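4. Findings

4.1 Hearing it from a child, and then going home

The parents in our study did not come to the support groups with political ideas. Most came because a son or a daughter had told them something, usually in the evening and usually in the kitchen or the car, and they did not know what to do the next morning. We interviewed 63 parents and other carers in 3 towns, Birkett, Dirano and Udach, and we asked every one of them to begin with the day before they were told. We wanted to know what they already suspected, and whom they would have spoken to if the conversation had never happened.

The answers were less dramatic than the literature led us to expect. Many parents said they had known for years, in a way they never put into words. A mother in Birkett had stopped asking her daughter about boyfriends when the girl was thirteen, and could not say why she stopped. Others had known nothing at all and were still a little ashamed of it when we met them. In both groups the first reaction was often practical. They asked who else knew, if the grandparents should be told, and if school was safe. The children, when parents later discussed this with them, sometimes remembered these questions as coldness. The parents remembered them as the only thing they could manage to say.

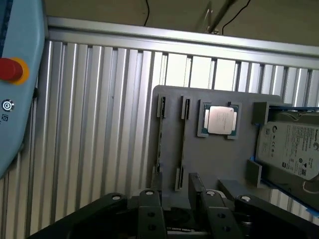
Slamet Sopacua read an early draft of this section and objected that we were too kind here. In his view a parent who asks first about the neighbours has told the child what matters most in that house, and the child is right to remember it. We have kept our reading, but his objection made us go back to the transcripts. In several of them the parent makes the same point against himself or herself, and does it more sharply than we would.

4.2 The first meeting

All three towns have a parents' group, and all three meet on a Saturday. Going through the door was described as harder than the talk at home. Parents sat in the car park. Two went home and came back a month later. One father, whom we call by the name he chose, Brovier, walked past the building three times and then bought bread he did not need. He told us that he was afraid of meeting a colleague, and that inside he did meet one, and that they have never spoken of it at work.

Once in the room, parents mostly listened. The groups have no fixed rule on speaking, although in Dirano the chair passes round the question "how was your week?" and people may answer with one word. We think this small custom does more than the leaflets. Several parents said that they did not remember any advice from their first evening, only that somebody laughed and that it was allowed.

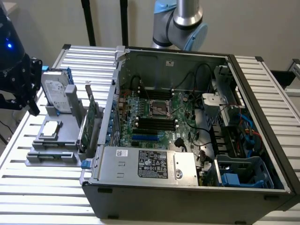
The second and third meetings were where people began to use their child's own words. Parents of trans children in particular described practising a new name aloud among strangers before they tried it at home. They made mistakes in the group and were corrected without anger, so that when the mistake came at home it was easier to correct it and go on with dinner. A stepmother in Udach kept a piece of paper with the name on it inside a kitchen cupboard for the whole of June, and took it down when she found that she no longer looked at it.

4.3 When the two parents do not agree

We had not planned to ask about disagreement between parents, and it became one of the longest parts of the interviews. In many families one parent attended and the other did not. The one who attended carried things home: a phrase, a book, the telephone number of a doctor. Sometimes these were welcome. Sometimes they were left on the table for weeks – one woman said she could date her marriage by the dust on a booklet.

It would be wrong to call the absent parents rejecting. Some drove the child to every appointment and could not sit in a circle of chairs. Some prayed, and did not want to be told by a group what their prayer should ask for. But we also heard of fathers who did not speak to a son for most of a year, and of one girl who slept at her aunt's house until her exams were finished. The aunt was the one who came to us. She had no legal standing in the child's life and was doing all of the work of a parent.

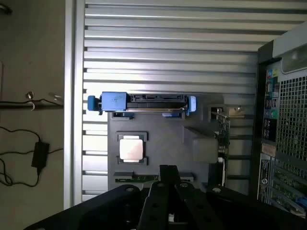
4.4 Fear for the child's life

Most carers raised the subject of suicide before we did. We had agreed in advance with the groups how this would be handled, and each interview had a pause after it and a named person to ring. Some carers had read stories about young people in other places and had begun to check on a child at night. Others had been through an attempt in their own family. They spoke of it plainly, and usually late in the interview, after we had turned to some lighter matter.

What helped them, they said, was to be told that they could ask the child directly. Many had believed that asking would put the thought into the child's head. The groups in Birkett and Udach both deal with this belief early, and parents who had heard it corrected described a great relief. They also described the first time they asked, badly, with the wrong words, and were answered. 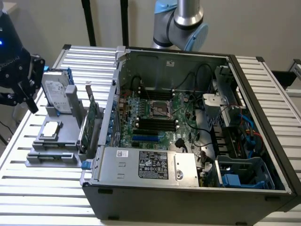 Parents were less certain about how much to watch. A teenager who is asked every evening if she is all right will begin to say yes very quickly. One mother agreed on a scale with her daughter, where the girl could send a number by text and no conversation had to follow unless the number was low. Other families in the same group tried this and gave it up. We do not recommend it or advise against it. The arrangement lasted in the first family, it seems to us, for the reason that the daughter had set the terms.

Carers who lived far from the town had a further difficulty. The nearest counsellor with any experience was a long bus journey away, and the child had to explain the absence at school. Two families told the school it was the dentist. By spring, one of them said, the form teacher had started to ask very kindly about the boy's teeth.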